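Planner keeps replanning when the arm goes into the fridge compartment

posted by stillitz_user in February, viewed 3942 times

We run a fetch task on a humanoid: take apples out of a fridge, put them in a basket on the desk next to it. Perception is a segmentation model on the head camera, and the arm planner is Floso with the stock collision settings. The second apple is where it goes wrong. The arm starts toward the opening, stops, replans, starts again. After 10 replans Floso gives up and the task aborts. Segmentation looks fine to me, both apples get a mask even with all that white behind them.

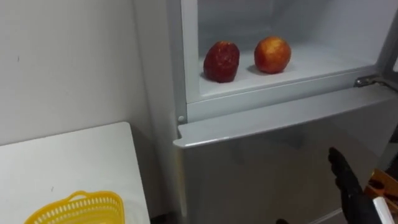

Filed under: Motion planning > Collision maps

Things I already tried: raising the replan limit (same behavior, only longer), lowering arm speed, and turning the voxel size down to 2 cm. The log says "goal in collision" on every attempt, but the voxels it complains about move each time. Is this a planner setting, or is my map bad?

dernuseck

Your map is bad. The planner is doing what it should with what it gets. Two things to check.

First, self filtering. If the hand model in your robot description is smaller than the real hand, the leftover points end up in the map as an obstacle that travels with the arm. That matches your moving voxels. Cables are the usual problem, they aren't in the model at all. Pad the hand and forearm links and see if the voxels go away.
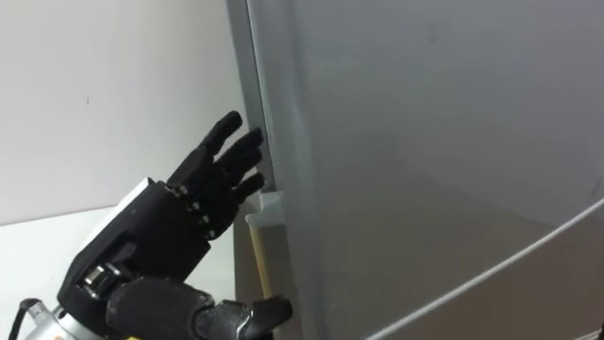

Right at the door edge, where the fingertips are, is where padding matters most.

Second, white plastic at close range gives poor depth. You get a few points floating in front of the back wall, and each one fills a voxel. Freeze the map before the arm enters the compartment and plan the whole reach against the frozen copy. We do this in Jaidee with one call before the approach. Don't freeze it for the drop, you want a live map when the hand is over the basket.

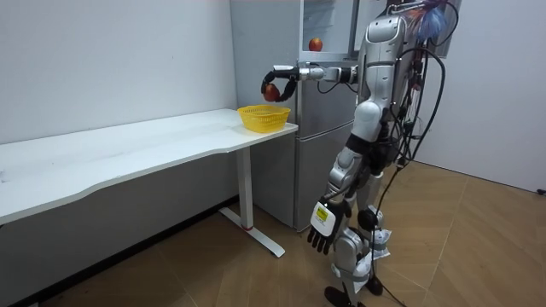 jaidee_fan wrote that freezing the map is risky if the door can swing, and asked whether the door should be its own object with a joint angle.

Yes, if you can track it. We fit a plane to the door and update the angle before each reach. If the fit is poor, we skip the reach and look again. Without door tracking, keep the frozen map short-lived. Ours expires on a timer and the planner refuses to use an old one.

One more thing on the order of steps. Don't ask for the reach as one plan. Plan to a pre-reach pose outside the opening, freeze there, then plan the short move in.

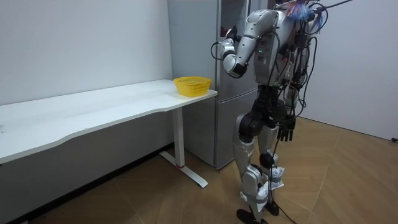

The pre-reach pose should keep the elbow bent and the forearm up, so the last part is close to a straight line and the wrist doesn't need to flip. If your solver keeps picking the other elbow solution, seed it with the joint values from a reach that worked.

floso_lurker

had same issue, updated Floso and it went away. didn't look into why

stillitz_user

Padding was most of it — the wrist cable was in the map the whole time. I padded both links by 2 cm and the log is clean on the approach. Still get a stray voxel near the back wall sometimes. Will add the freeze step on Thursday and post the config if it holds.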